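Ernis 14 Fold-Out Keyboard by Delus

Product code 3417
Suits phones, small tablets and anything else that pairs over Bluetooth

A proper keyboard that lives in a jacket pocket! The Ernis 14 folds in half down the middle, opens flat on a table, and gives you full-travel keys wherever you happen to be sitting. We've been using one at the shop counter since February and it has become the thing everybody reaches for when a long email comes in on the phone.
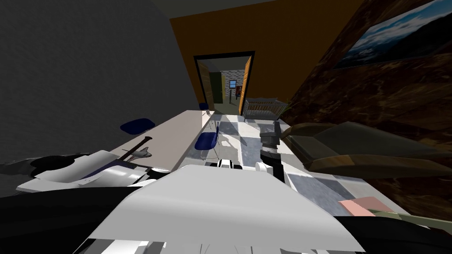
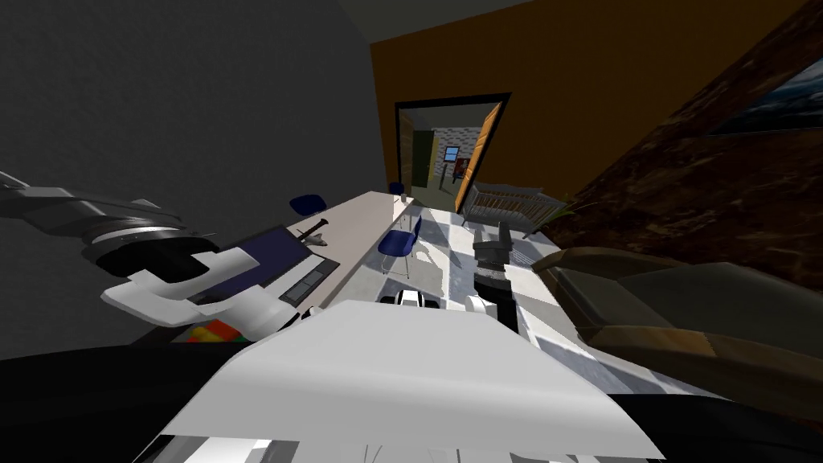 Both pictures: computer-rendered interior with white robot arms.

What it's like to type on

Really lovely, for something this thin. The keys are scissor-style with a soft landing, and the spacing is close enough to a laptop that your hands settle in after a page or two. The hinge sits between the T and Y columns (G and H on the home row), so there's a slight gap there that touch typists will notice on the first day. After that you forget about it. The back is rubberised and it stays put on a café table, though it's a bit lively on your knees because of the fold. There's a locking slider underneath for that, and it's worth using.

The layout is standard US English with a dedicated screen lock key and a row of media controls along the top. The arrow keys are full size, and we're very fond of them.

Pairing and battery

Open it and it's on, close it and it's off. Hold Fn and 1, 2 or 3 to store up to three devices, then tap the same combination to hop between them. We keep a phone on 1 and an old tablet on 2, and swapping takes a second or so. The colour of the little light beside the hinge tells you which slot you're in: blue, green or white.

Charging is by USB-C at the left-hand end. You'll get weeks out of it with ordinary evening use, and it will type happily while plugged in. If the light blinks red, you've got 5 hours of typing left.

In the box

Ernis 14 keyboard
Felt sleeve, charcoal grey
Folding phone stand
USB-C to USB-C cable, short
Printed quick guide

The stand holds a phone upright or on its side, and it copes with most cases. Very chunky ones need to come off. If you have a folding phone, open it right out and lay it along the stand's longer lip, and you've basically got a tiny laptop.

Colours and spares

Available in charcoal, cream and a terrific dark green called Papadopoulos (after the street the Delus workshop is on). Replacement sleeves and stands are stocked separately under code 3183, so please mention which colour you're after when you order.

Which one should I get?

If you mostly want something to leave at home on the desk, have a look at the Mirkus, the non-folding model from the same maker. It's heavier, has a numeric pad and costs a little less. For the train, the library or the kitchen bench, the Ernis is our favourite by a good margin.

Warranty is two years from purchase. Keep your receipt, and bring the keyboard in with its sleeve if you need a hand with it.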